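7. Cuando la pinza no suelta (o suelta cuando no debe)

Este apartado lo escribí después de un susto con los cepillos de dientes, así que perdonad si me enrollo. Es el fallo que más veces me han preguntado desde abril y el que peor explicado estaba en la versión anterior de la guía.

Los síntomas son fáciles de reconocer: mandas abrir, el panel de Horico dice que la pinza está abierta y los dedos siguen cerrados sobre el cepillo. O al revés, el brazo va tan tranquilo hacia el vaso y a mitad de camino se abre sin que nadie se lo pida. En los dos casos aparece el código 383 en el registro, a veces con retraso, o sea que no esperéis a verlo para parar.

PRECAUCIÓN: con el 383 activo, la posición que marca la pantalla no vale. No metáis la mano entre los dedos aunque ponga «abierta». Yo lo hice, se cerró de golpe y tuve la uña morada 15 días.

7.1 Parar y liberar la pieza

1. Pulsa la seta de emergencia. La pausa del programa no sirve, porque deja el motor de la pinza con corriente.
2. Espera a que se apague el piloto de la muñeca. Tarda 8 segundos; cuéntalos, que se hacen largos.
3. Sujeta el brazo por el antebrazo, nunca por los dedos, y mete la llave pequeña en el tornillo de liberación.
4. Gira 2 vueltas completas a la izquierda. Si notas que rasca, para ahí y pasa al 7.3.
5. Separa los dedos con la cuña de plástico y saca el cepillo tirando del mango — si tiras del cabezal, las cerdas se quedan enganchadas en la goma y luego hay que sacarlas con pinzas de depilar (doy fe).
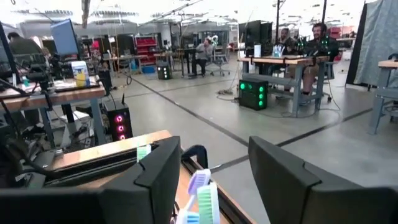
Nota: los cepillos son una pieza traicionera para esto. El cuello es tan fino que la pinza llega casi al final de su recorrido, y justo ahí es donde el sensor de apertura empieza a contar mal. Con objetos más gordos puedes pasarte semanas sin ver el fallo y creer que lo has arreglado tú. ¡A mí me pasó!

7.2 Volver a calibrar el cero

1. Con la seta todavía pulsada, revisa el conector de la muñeca. Tiene que hacer clic. El mío estaba metido a medias y parecía perfecto por fuera.
2. Comprueba que el cable no quede tirante al girar la muñeca a tope hacia los dos lados.
3. Limpia la cara interior de los dedos con un paño seco. Nada de alcohol en las gomas.
4. Aprieta otra vez el tornillo de liberación, retira la llave y la cuña, aparta las manos y suelta la seta.
5. En el menú de Horico, entra en Pinza, luego en Referencia, y elige Buscar cero. Los dedos se cierran despacio, se tocan y vuelven a abrirse.
6. Repite el paso 5 con la velocidad al mínimo. Si las dos lecturas no coinciden, no sigas.

Guardad el valor nuevo antes de salir del menú. Lo digo porque la pantalla no avisa y el que había antes vuelve tan fresco al reiniciar.

7.3 Si el fallo vuelve

Si el tornillo rasca, o si el 383 reaparece el mismo día, la pinza se desmonta y se manda a Skeltbridge. No la abráis vosotros: dentro hay un muelle precargado y sale con muy mala leche. Märta Westerberg, del taller de Talcombe, me pidió que insistiera en esto, y que con la pieza vaya siempre el registro completo y no solo la línea del error.

Mientras tanto se puede seguir trabajando con el brazo sin pinza, en manual y a velocidad reducida. Poned la tapa en la muñeca y una etiqueta en el mando, que el siguiente que llegue no tiene por qué saberlo.

Apartado revisado el 11 de mayo de 2026.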